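FOR IMMEDIATE RELEASE

February 4, 2023

Pakham Paper & Party opens second store in Clondville, with a free gift wrap table all month

CLONDVILLE – I've been wanting to write this one for a long time. My little shop, Pakham Paper & Party, is opening a second location on Gunn Street, right next to the old shoe repair place, and the doors open at 11 in the morning on opening day. Come early if you want a tote bag, we only ordered 100 of them!

If you know our first store, you know what to expect: cards, ribbon, balloons, candles, and more wrapping paper than any sane person needs. The new place has about 1,000 square feet of floor, so I finally get to put the big rolls out front where people can see them (they've been living in my back hallway for years).

The part I'm most excited about is the wrap table. Bring in anything you bought anywhere, from us or not, and you can use our paper, tape and scissors for free through the end of the month. Odd shapes are welcome. Stacked boxes, lamps, a soccer ball – we've seen it all, and wrinkles are fine by me. A gift that looks like a person wrapped it is my favorite kind.

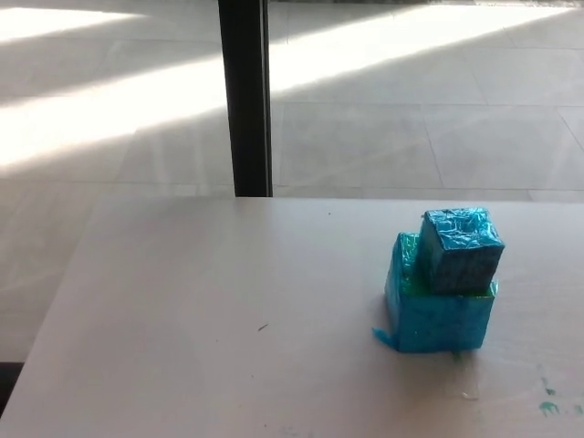
Photo: Pakham Paper & Party

We're also bringing in the full Zako line of solid color wraps, which customers have been asking me for ever since we tried a few rolls last August. They sold out in a weekend and I kept getting calls. Clondville will have every color, and we'll cut it by the yard if you don't want a whole roll.

Classes start up too. I'll be teaching bow making and basic box wrapping myself, in groups small enough that I can get around to everybody. Kids can come with a grown-up. Sign up at the counter or call the store, and bring your own box if you have one you've been struggling with.

Our first store isn't going anywhere, by the way. Same hours, same phone number, same squeaky door. Gift cards and punch cards will work at both stores, and if one is out of something we'll send it over from the other at no charge, usually within 2 days.

About Pakham Paper & Party
We're an independent card, gift wrap and party supply shop with stores in Pakham and Clondville.

Media contact: ask for the owner at either store. I'm happy to talk ribbon with anyone.

###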